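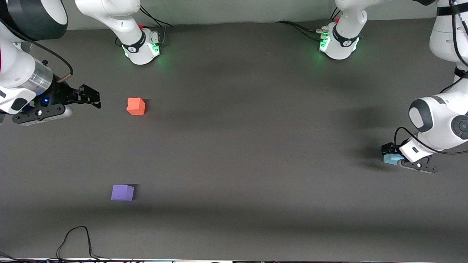
発表メモ(自分用・読み上げ原稿ではない)
双腕の動作計画と認識をひとつの時計で回す話
濱田 2022/01/18

【出だし 2分】
名前と所属。すぐ本題へ。
今日は腕の話に見えて、ほとんど時刻の話です、と最初に言う。
共著の木下さん、Binta Ezeaniさん、今井さんの名前もここで。最後だと忘れるので。

【積み木を動かすだけ、の中身】
三つの小さなスポンジの立方体。色は橙がかった赤、紫、水色。これを両腕で並べ替える課題。
簡単そうでしょう、と聞いてみる。少し待つ。
片腕なら本当に簡単。両腕になった途端に、把持の順番、腕どうしの干渉、カメラから見える見えないが全部からんできて、ここが面白くてたまらないんです!
左腕が水色をつかんでいる間、認識側から見ると水色はほとんど指の下に隠れている。最初の版ではこの瞬間に「立方体が消えた」と判定して、計画を全部作り直していた。右腕は赤の手前でグリッパを開いたまま考え込む。会場で笑いが起きたら少し待つ。

【構成 Sturus】
プロセスは4本。認識、世界モデル、計画、制御。
世界モデルを独立させたのが今回いちばん言いたいところ。認識は見えたものを報告するだけで、物体を消す権限は持たせない。
把持中の物体は、手先の座標系に貼りつける。見えなくても、指が閉じていて開度がそれらしい値なら「そこにある」とみなす。
指を開いた時点で貼りつけを外し、認識の報告待ちに戻す。この切り替えの遷移図を出す。図は細かいので、右半分だけ指して話す。

【計画】
両腕をまとめて一つの問題として解く方法も試した。きれいだが、待ち時間が気になる。
いまは片腕ずつ経路を引き、あとから時間方向にずらして干渉を避けている。先に動く腕は固定せず、両方の順番で見積もって短いほうを採る。
机の中央は共有区画にして予約制。予約は腕の名前ではなく軌道の番号で取る。腕の名前で取っていた頃は、再計画のたびに古い予約が残って、両方の腕が丁寧に譲り合ったまま止まった。動画あり。ここは絶対に流す。

【時刻の話 ここを厚く】
画像の時刻と関節角の時刻がずれると、動いている手先に立方体を貼りつけたときに、立方体だけが置いていかれる。
原因は単純で、画像のほうに受信時刻を入れていた。撮影時刻に直し、関節角はその時刻に合わせて補間。これだけで貼りつけの誤差がすっと落ちた。グラフを見た今井さんが最初に疑ったのは描画スクリプトのバグ(私も疑いました)。
教訓めいたことは言わずに、波形を二つ並べて見せる。

【試験】
記録の再生ツールFuvardの紹介。実機の記録を流し込み、計画側の判断だけをやり直せる。
手元の記録は2,610本。うち2,394本は新しい世界モデルで最後まで再計画なし。残りは全部、人が再生して見た。多かったのは置いた直後の位置の揺れで、立方体の向きが少し傾いているときに推定が二つの候補を行き来する。
記録は一本ごとに設定ファイルも一緒に保存。これを始めたのは6月で、それより前の分は再現できないものが混じるので集計から外した。聞かれたら答える。

【デモ中に見てほしいところ】
手先が速いところより、止まる直前。減速に入ってからも認識の更新を受け取り、目標を少しずつ直している。更新を打ち切る距離は設定値で、ここを欲張ると指先が細かく震える。
制御側で目標の変化率に上限をかけてある。Bintaさんの実装で、コードが短くて気持ちがいい。一枚だけ載せる。読み上げない。

【質問が来そうなもの】
・学習ベースではだめか → 把持点の候補出しには使える。世界モデルの所有権の話は別に残る。
・立方体以外は → 貼りつけの考え方は同じ。布は難しい。指の開度だけでは持っているか判断しにくい。
・力覚は → 今回は使っていない。使いたい!
・公開は → Fuvardの再生部分から準備中。時期は言わない。

【時間が余ったら】
予約の可視化画面を生で見せる。共有区画の色が切り替わるのを眺めるだけで楽しい。
足りなければ計画の後半を飛ばして、時刻の話へ。

最後のスライドは連絡先。譲り合いの動画は質疑の間ループで流しておく。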